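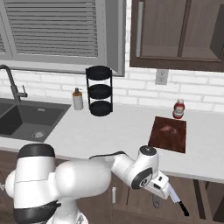 Visit to the Trondstead Print Workshop

Report to members of the Ploslow Print Society

Members of the Society visited the Trondstead Print Workshop in February at the invitation of its director, Heino Lepik. The visit formed part of the Society's yearly programme and was intended to give members who work mainly in relief printing a fuller understanding of etching and aquatint. A party of 17 travelled from Ploslow by coach and arrived shortly after ten in the morning.

The workshop occupies the ground and first floors of a former rope store beside the canal. The heavy presses stand downstairs on the original stone floor. Paper, drying racks and the library are kept upstairs, where the air is drier. Visitors should note that the stairs are steep and that the goods lift is not available to the public. Two members remained on the ground floor for the morning and were shown the plate collection by the workshop's assistant, who was generous with her time.

The presses

Mr Lepik opened with an account of the three etching presses in regular use. The largest has a bed long enough for a full double sheet and was acquired when the Sepúlveda map works closed its printing department. It arrived in pieces on two lorries, and the rollers had to be reground before it could be used. The smaller presses are made available to hirers, who must complete an induction before working alone.

Members were interested in the question of pressure. The workshop marks the setting for each plate thickness on a card kept beside the press, and hirers are asked to return the screws to zero at the end of a session. Three blankets are used: a thin felt next to the paper, a thicker cushion above it, and a woven pusher on top. These are washed by hand every month. Mr Lepik passed round a blanket that had been allowed to harden with size, and it was plain from the handling why prints taken with it had been uneven.

Etching demonstration

The main demonstration of the morning was given by Visitación Villalobos, who has taught at the workshop for many years and whose own prints of harbour buildings will be known to some members. She began with a copper plate that had already been bevelled and cleaned with chalk and a little ammonia. The hard ground was melted on to the warm plate and spread with a roller until it formed an even brown film.

Ms Villalobos drew directly through the ground with a needle, using very little force. She stressed that the needle is only required to expose the metal, and that the depth of the line comes from the length of time in the bath. Beginners often scratch too hard and are then disappointed by a line that looks nervous in places. The workshop etches copper in ferric chloride, with the plate supported face down so that the sediment falls away from the lines.

The plate was bitten in stages. The faintest lines, for the sky, were stopped out with varnish after a short first bite, and the plate was returned to the bath for the middle tones. The final bite lasted 20 minutes. While the plate was in the bath, members were given time to examine a set of state proofs, each marked in pencil with the biting time.

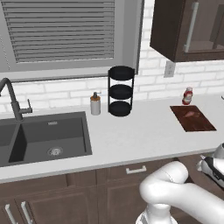
Aquatint and the question of rosin

After a break for lunch the party moved to the aquatint area. Traditional aquatint relies on a fine dust of rosin, melted on to the plate so that the acid bites around each grain. The workshop still has its dust box, a tall cupboard with a paddle turned by a handle, but its use is now limited to staff wearing masks. For classes a sprayed acrylic ground has been adopted.

Opinion among the members was divided. Prints from both methods were laid side by side, and several of the party preferred the softer grain of the rosin, especially in the darkest passages. Ms Villalobos said that she regards the acrylic as a different surface with its own uses — she now chooses it for flat, pale tones.

Inking and printing

Each member who wished to do so was given a small prepared plate to ink and print. The ink was an oil-based black thinned with a little copperplate oil, applied with a piece of card and wiped with tarlatan. Paper had been soaked the evening before and was blotted immediately before use. Results varied. Most first prints were over-wiped, and a second attempt was usually better.

The library and plate collection

The workshop holds 632 plates, chiefly by printmakers who worked in the district, together with a proof from each where the plate is still sound. The catalogue is kept on cards, and a digital version is being prepared under the name Plerex. Entries give the maker, size, metal and condition. Members may consult the collection by written appointment.

An appeal is under way to raise £2,000 for new plate cabinets, as the present drawers stick in damp weather and there is some risk of scratching. The Society made a donation on the day.

Arrangements for members

Members of the Society may hire a press at Trondstead at the reduced rate on production of a current membership card. Aprons are provided, but paper and plates must be brought or bought on site. A two-day course in aquatint is planned for the autumn, and names should be given to the Secretary in writing.

The Society thanks Mr Lepik, Ms Villalobos and their colleagues for a full and instructive day. The coach left at half past four. A pair of reading glasses in a green case was found on board and may be claimed from the Secretary.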